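Fidberg Home Forum > Bedrooms and Bedding

Waffle sheets and duvets: how do you keep a big bed looking tidy?

waffle_and_tea, Brarunville

Hello all, hoping someone can sort me out before I lose my temper with my own bedroom. We bought a bigger bed in June and I cannot get it to look made. I do the sheet, I do the duvet, I put the blue and white stripy thing on top and by the time I've walked round to the other side it's all gone wonky again! The duvet is a Dustunent, cost me 179 pounds in the end, and the sheet is one of those dotted waffle ones which I love but it creases if you so much as look at it.

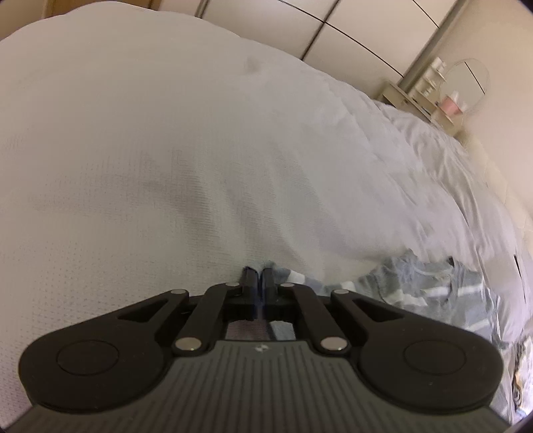
Should I be ironing a waffle sheet? Don't bother with the iron, it flattens the texture and you've lost the nice bit. Well, that's what the woman in the shop told me, so I've been giving it a good shake and pegging it out instead. The creases are still there though, so does anyone have a better way? And what order do you do everything in?

Posted July 2018

pegbasket

Shake and peg is right. I'd add a short go in the tumble dryer, then straight on the bed while it's warm. Mine's 100 per cent cotton and it comes up lovely. Also check you've bought the right depth, I had a sheet that was too shallow for ages and blamed myself for it. Escobedo do deep ones.

marmalade_landing

Ooh, I've got opinions on this (sorry, long one).
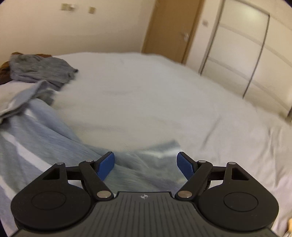 My own bed takes me around 4 minutes now and it used to take ages, and the thing that changed it was doing the clothes first. I used to work round them, lifting a cardigan up, smoothing a bit, plonking it down again. A bundled grey knit on the bed with a sleeve hanging down onto the blanket, like that one, is enough to make the whole bed look slept in even if the duvet's perfect. So knitwear off, on a chair or in a drawer, I don't care where. Then sheet, pulled tight from the corners (do opposite corners, not the 2 at the top together), then grab the duvet by the bottom edge and give it one big flap so the air gets under it. Leave it where it lands and only tug the sides.

The stripy one goes on last. Fold it in half longways and lay it straight across the foot of the bed. If you drape it on the diagonal it looks nice for five seconds and then slides, or mine does anyway, and stripes show up every wobble.

snoozebutton

just shut the door, works for me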